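Flunmont Refrigerated Fleet Records - Data Card

Summary
This dataset holds stop and door records from refrigerated delivery vehicles operating out of the Brorkell depot. It is intended for work on route planning, site dwell time and the checking of depot procedures. The current release was prepared in September by Ayane Yoshida and replaces the pilot release in full.

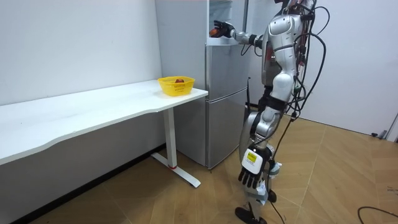
Door records are kept separately from stop records, and the two are joined on the vehicle key. Each compartment has its own door field, so a vehicle with two compartments may show one open and the other closed. The field records the position of the door only. It would read "open" for a compartment like the upper one of the silver refrigerator in the picture, whether or not a hand is holding a piece of what looks like fruit in front of it. Goods passing in or out are not recorded.

Contents
stops.csv - 1,503 stops, with arrival and departure times
doors.csv - 986 door events
sites.csv - 217 customer sites, each with a boundary and a site type

Times are local and given to the nearest minute. A stop is entered only where the vehicle remained inside a site boundary for more than 30 seconds. 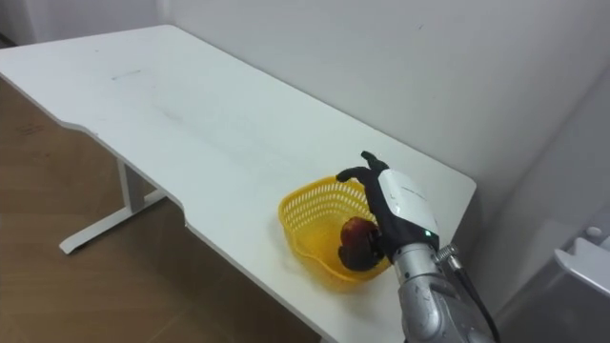

White table with a curved cutout in its front edge.

Known limitations
Boundaries at shared loading yards overlap, and a stop there may be assigned to the wrong customer. Driver names and registration numbers have been removed - requests for them will not be considered.

Maintenance
Corrections should be sent to Katsuhiko Kobori, quoting the file name and row number.

Related datasets
Gallardo Yard Boundaries
Lirelmont Fuel Card Records
Brorkell Depot Gate Log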